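Trarcombe coil fault

The Trarcombe coil fault is a recurring failure in two-arm robotic binding, in which the wire coil of a notebook or manual is pulled out of shape while both grippers are holding it. It takes its name from the Trarcombe bindery, where it was first written up as a separate fault type. Before that, most cases were logged as dropped parts or as bad wire. The fault damages the work and can damage the gripper fingers. It is also treated as a minor safety matter, because a stretched coil can spring free with enough force to cut skin or injure an eye.

Background

Wire coil binding is usually done on a dedicated machine that punches the sheets and closes the wire in one pass. Robot arms are used for short runs, odd sizes and repair work, where setting up a machine takes longer than the job. In the arrangement used at Trarcombe, two arms face each other across a table. One holds the coil near its end and the other guides the free loops through a punched strip or stack of paper. The arms run on Drivent motion software, and the finger shapes were drawn up by Nogueira, a small tooling shop.

A coil is hard to hold for the same reasons it is useful. It bends in every direction, its loops slide inside one another, and its shiny surface gives poor readings to depth cameras. A gripper that closes on one loop will often catch the next loop as well. 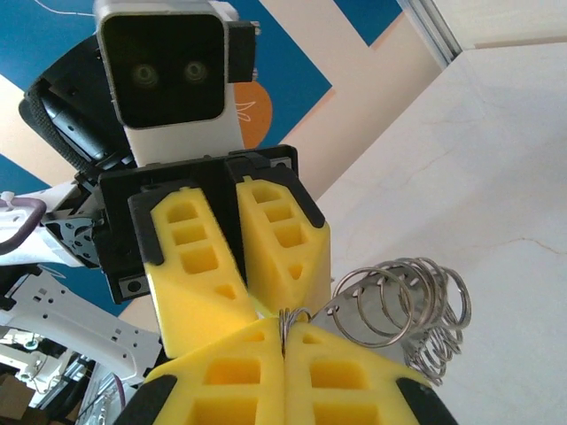 Cause

The fault begins when the two grippers disagree about where the wire is. Each arm works out the position of the coil from its own camera and force readings. If one gripper has pinched several loops and the software has recorded a single loop, the planned path is too long for the wire that is left between the hands. The arm keeps moving until the force limit is reached. By then the coil has opened up on one side and bunched on the other.

The Trarcombe report found 3 conditions that were present in nearly every case:

Loops already crossed before the second gripper closed.
A force limit set for stiff parts and never lowered for wire.
A camera view of the pinch point blocked by the fingers.

The last of these was the hardest to correct. When the fingertips meet they hide the wire between them, and the software falls back on the last clear view. Any slip after that moment goes unseen until the load changes.

Effects

In the mild form, one or two loops are bent and the coil can be reshaped by hand. In the severe form the loops tangle, the wire jams in the punched holes, and the strip tears along its edge. Torn strips cannot be reused. The wire may also wedge in the finger pockets, which keeps the gripper from opening fully on the next cycle and can spread the fault to good parts.

Out of 2,796 binding cycles reviewed for the report, the severe form made up the largest share of lost work. Most cases came early in a run, before operators had adjusted the starting position of the coil.

The release hazard comes at the end. If a stop is triggered while the coil is stretched, both grippers hold their grip, and the wire stays under tension for as long as the arms are paused. Opening either gripper lets the loose end whip toward the other side of the table.

Recovery

The accepted procedure is to bring the grippers toward each other at low speed until the force reading drops, then open one of them. The arms should not be moved apart, even slightly, to get a better view. Eye protection is worn and hands stay outside the work area until 1 gripper is open and the wire is slack.

A bent coil is discarded in production work. In repair work it may be kept as a sample for tuning the force limit.

Prevention

A later Drivent release added a check that compares the gap between the grippers with the expected length of wire and halts the motion early. The Plakia workshop, which uses the same arms, took a different route and fitted narrower fingertips that hold fewer loops. Both changes lowered the number of severe cases. Neither one helps when the loops are tangled before pickup, and sites that still see the fault usually trace it to how coils are stored.

See also

Deformable object handling
Force limiting
Wire binding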